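The Long Way Around to a Good Lunch Service

212 shares | 14 comments
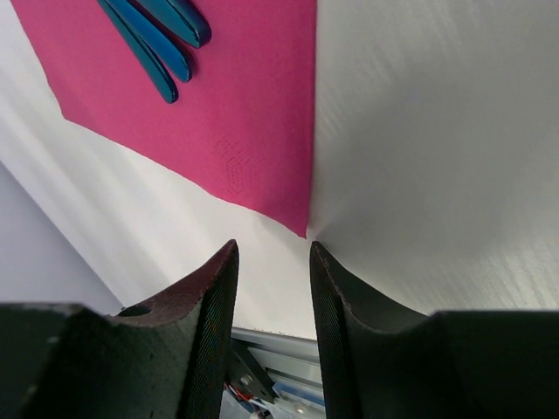
A pink napkin on a white tabletop.

Ask Amber Hartley what changed at Wana, her lunch place in Mudgway, and she will take you straight past the kitchen and stop at the front door. There is a narrow shelf there with a pad of paper on it, and she is fonder of that pad than of anything she has ever put on a plate.

Wana has 30 seats and, until last fall, took no bookings at all. People came when they came, which mostly meant everybody at noon. By half past, the line reached the shoe repair shop next door, and by one o'clock the room was so quiet you could hear the ice machine.

"I used to think a line was a compliment," Amber told me, pouring us both more coffee than we needed. "Then I started watching who left it."

So for one week in October she stood at the door and wrote down every party that gave up and walked away. She had expected a handful. The weekly total came to almost 375 people, a good many of them regulars she knew by their sandwiches.

Her old friend Tullio Vitale, who ran dining rooms in Fildale for most of his working life, talked her out of a full booking system. Lunch people don't plan, he said, and they don't like being asked to. What he suggested was holding back 7 seats for anyone who called that same morning, and letting the rest of the room run just as it always had.

It took some getting used to. Joanne Marsden, who works the floor, remembers a rough first Thursday when two callers with the same last name turned up together and one of them had already eaten the other's soup. (Everyone was very nice about it, and there was pie.)

These days the phone starts around nine and the seats are usually spoken for by ten-thirty. The line is still there — shorter, and a good deal more cheerful — and a second wave now drifts in after one, when word has gotten around that you can sit by the window and take your time. Amber has moved the soup of the day back to a bigger pot.

She is thinking about trying the same thing at supper, though Tullio wants her to wait until spring.

38 comments | Share this story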